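Search this site Go

Student Projects > Home & Design > Storage and Sorting

The Junk Drawer Project: Final Report
by Amber Ashworth

My project started with the hall closet at my aunt's place in Drustcombe, where small stuff goes to disappear. I wanted to find out if sorting things by shape instead of by use would make them quicker to put away. I gave myself 15 days in August and a budget of $9, which all went on bins (and I still ran out of bins!).

Flat things were easy, and so were boxes. The trouble came with the odd shapes - anything long, anything with bristles, anything with feathers. I ended up giving those their own session on the table with the blue-gray cloth, just to figure out what could share a bin with what.
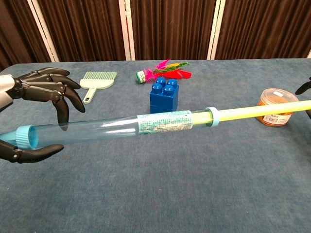

Fig. 5. Clear tube with light blue cap and collar, mint-green brush and shuttlecock.

I had the shuttlecock down as "round" at first, which was silly, because it won't stack with anything and the feathers bend if you lean on them. It got a bin to itself. The brush went in with the combs, and that hole in the handle made me wonder about hooks. Long things were the real headache, so I'd try a tall bin next time - Mr. Whitlock suggested one in his comments on my draft and I think he's right.

Contact the Whitlock Design Program | © Student Projects | Back to top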